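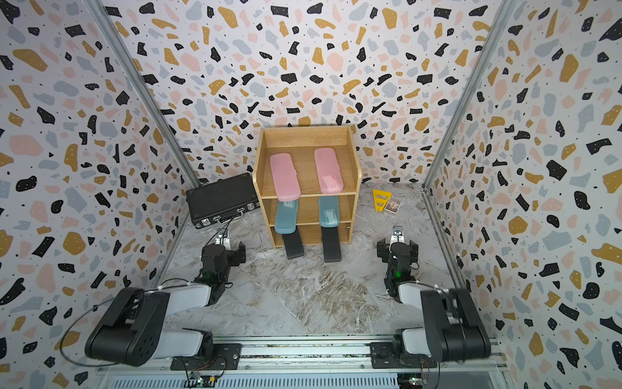 3.2 Footwear storage in small entryways

Households in the Unalance survey kept shoes in one of two ways: loose on the floor near the door, or on open shelving without doors. The second group reported fewer mismatched pairs, and Marwat's earlier coding scheme was extended to record how each pair was placed. A pair was coded as "aligned" when both shoes were parallel and pointed the same way. The slippers on the upper two levels in Figure 2 meet this rule, one pink pair above one teal pair, all with toes forward. The black pair on the bottom level is also coded "overhang" - its front ends extend past the shelf onto the floor.

Objects other than footwear were logged separately. Of the 2459 entries in the December data, 500 concerned such items, mainly bags, cases and paper goods left beside the shelf. A briefcase on the floor, as in Figure 2, was entered as "adjacent, not stored."

Figure 2. Three-level open shelf with one pair of slippers per level; briefcase at left, small flat items at right.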